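**Drurketti staging** (also *late-close training*) is a method for teaching a robot arm to pick up small objects from wrist camera pictures only. Developed at the Steltstead lab of Demier. Main idea: the arm is trained on the last stretch of the approach far more than on the rest of the reach, and the close command is learned as its own step.

## Background

Older pick policies at Steltstead used an overhead camera plus the wrist one. Worked fine until the overhead got bumped. Wrist only was cheaper but tended to close too early, fingers shutting on air or pushing the block away. Most failures came in the last bit of travel, where the training data was thinnest. 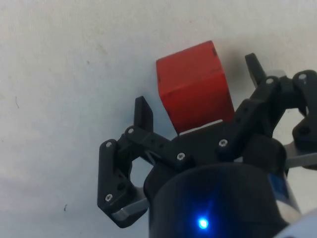 Training data is recorded by hand-guided runs, each cut into a far part and a near part. Near frames are kept in full, far frames thinned out. The usual target is a plain red cube on an off-white tabletop, with the two black fingertips standing open on either side of it in the wrist view. Scuffs and dark notches on the block are left alone, the same worn block is used for training and testing. Block angle is changed between runs so the policy dosen't learn one pose.

## Method

Two small networks. The first one outputs motion, the second outputs a single close / don't close score. The score has to stay high for 16 frames in a row before the fingers move. If it drops, count starts over. No depth sensor, no force reading at the fingertips.

The base set is 1,465 runs. A larger set of 3,000 was made later by shifting brightness and color, no new runs recorded.

## Results

On the bench test (70 tries, block placed by hand) early closing was rare, and most of the remaining misses were slow approaches that timed out. The larger set helped under dim light, made almost no difference otherwise. Removing the frame count brought early closing back right away.

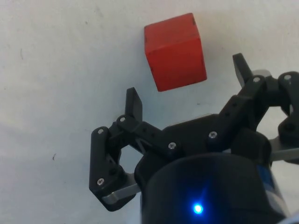

Rotation was the weaker side. With the block turned well off the finger axis the arm would line up, back off, line up again. A wrist turn penalty fixed part of it but made the approach slower still.

## Variants

*Sani* is a lighter version with one shared network and two outputs. Runs faster, needs less memory. Closes a little early on dark objects, reason not known. Used mostly for demos.

## Limits

- one object at a time, clutter not tested
- flat surface only
- camera mount must not shift, even a small knock means recalibratng
- no re-grasp after a slip, the run just ends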